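Prukier travel jewelry box, the peach pink one

Bought this in October after my third tangled necklace of the year. Was between this and the Divetti roll, went with Prukier on price. 2 months in, quick thoughts.

Good size. Fits in a purse, fits in a nightstand drawer. Rounded corners so it doesnt snag on sweaters. Little pink loop tab on the side, handy for pulling it out of a packed bag. Color is softer than I expected – more peach than pink. I like it.

I empty it out every couple weeks and sort everything on the table. Takes five minutes.
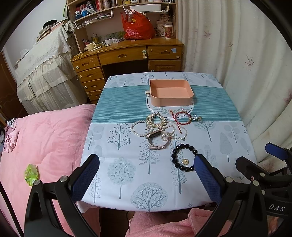 The pearls are the real test. Long strand goes in first, coiled flat, then the short loops on top. No knots so far. Red cord bracelet is a pain because of the long ends, I tuck them under. Big black beads take up way too much room and I usualy leave those home. Smart band can go in if you skip something else.

Not so good – no seperate spot for tiny charms. Mine slide under everything. I use a scrap of felt now.

My old Nava case had more space but the hinge quit on me. This one still closes fine.

Four stars. Would buy again, maybe one size up if they ever make it.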